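From: Heather Lindsay
To: bench-practice list
Subject: Re: Handles, and when a pan counts as "held"

Lachlan Halliday wrote:

> Hello all. I'm tidying up section 6 of the Custbridge notes
> before the June reading and I keep tripping over the rule on
> handled cookware. As it stands it says "the pan shall be
> grasped securely by the handle" and stops there. Two of our
> own people scored the same batch of runs and came out a long
> way apart, one passing anything that touched the handle and
> the other wanting the pan lifted clear of the table. Could we
> agree a wording? I'd also like to know whether people score
> both arms together or separately. I've no strong feelings so
> long as it's written down.
>
> Lachlan

Dear Lachlan, and everyone,

Thank you for bringing this up, and I'm sorry to be slow in answering. I had a long reply half written and then lost it when the machine restarted, so you are getting the second version, which I'm afraid is no shorter!

We had very much the same trouble at Purves when we first wrote our scoring sheet in 2016. Back then we only had one arm to think about, and "securely" seemed a perfectly good word until four of us sat down with the same recordings and a pot of tea. What we did in the end was drop the word altogether and ask where the fingers are. For a saucepan we write down three places: the bracket end of the handle, the middle, and the tip. The scorer picks one, and only then goes on to say whether the pan was moved, and whether it stayed level while it was. Keeping the grasp and the lift on separate lines settled most of our arguments (I won't say all of them, those of you who know us would laugh).

The two-armed kitchen set in simulation is where I'd most like the new wording to be tried, as both hands are often busy with different things at the same moment. 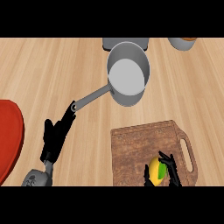 Kitchen set, simulated: left gripper at the tip of the saucepan handle, right gripper with the fruit over the board.

On our sheet the left arm there would go down as "tip", with the lift line left blank, as a single still can't tell you about a lift. I do feel quite strongly about that one. Stills are lovely for settling where the fingers are and no use at all for saying the pan was carried, and I have seen reports that lean on them for both. So if the notes could say "lift to be scored from the full run only", I would be very grateful.

As to your second question, we score the arms separately and then add one line for the pair. The right arm has its own job with its own pass or fail, and a good grip on the fruit shouldn't be allowed to prop up a doubtful one on the handle. The line for the pair only asks whether either arm got in the way of the other. When we went back over 368 old runs using separate lines, 13 of them changed from pass to fail, and every one was a case where a tidy right hand had made the scorer feel kindly towards the left. I was the scorer for a fair few of those, so I say it with some blushes.

A smaller point while I'm here. The Fatwood sheet asks for "the object" to be named, and people have been putting lemon, mango, fruit and yellow thing for what is plainly the same item from one run to the next. Could we have the name taken from the scene file and copied across, please? It would save whoever does the merging over an hour each time, and this year that person is me.

For the wording itself, would this do?

6.2 Handled cookware. Record the place of grasp (bracket end, middle or tip) at first firm contact. Record lift and level separately, from the full run. Score each arm on its own task before scoring the pair.

I'm not wedded to "first firm contact" and I know the Zavau group prefer to take it at the end of the run. I can see the sense in that for long pours, where the hand may shift along the handle, and perhaps we could simply allow both and ask people to say which they used. Has anyone tried it both ways on the same batch? I'd be so interested to see the sheets, however scruffy.

With warm wishes to all at Custbridge,

Heather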